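Food Wholesale Operations
Unit 5: Selling prepared food to business customers
Handout, May 2, 2018

Read before the session. The Grurasis worksheet is separate and will be collected.

1. Who is buying?
A wholesaler of ready-to-serve food has two customers, and they disagree. The buyer (a canteen manager, a hotel kitchen, a cafe owner with a headache) wants a low price and a delivery before opening. The eater wants lunch. Most contracts are written as though only the first one exists.

2. Shelf life is the product
Our running case is Kundumard, a supplier of boxed noodle salads in Prundton. It sends out 600 boxes on a normal school morning. In April, 544 of those were sold on a typical day and the rest came back, or went wherever unsold noodles go.
Terms to know:
Sell-through: units sold divided by units delivered. Work it out for Kundumard before class.
Sale or return: the supplier takes back what doesn't sell. Loved by buyers.
Firm sale: the buyer keeps the leftovers. Loved by suppliers.
Minimum order: the smallest drop worth starting the van for. Kundumard says 400 boxes a route, then makes exceptions for anyone who sounds upset on the phone.

3. Labels
Each box needs an ingredient list, allergens, a use-by date and storage instructions. "Fresh" is a mood. Put the date on the lid, where a canteen worker can read it without unstacking the fridge.

4. Standing orders and the calendar
Schools close. Hotels fill up with weddings. A standing order that ignores both will be wrong for a good part of the year, very reliably. Ask each account for its closing dates at the start of the term and again a month later, when they have remembered the rest. 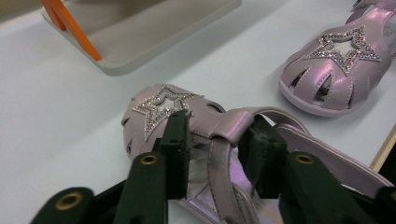

Children's sandal in pale lilac, with a rhinestone-edged star on the toe.

5. Pricing exercise
Pillai, a cafe chain, wants firm sale at a discount. A school canteen wants sale or return at list price. Kundumard can serve only one new route. Choose one and defend it in a page. "It depends" may appear once.

For next time: bring a label from any chilled meal. Please eat the meal first.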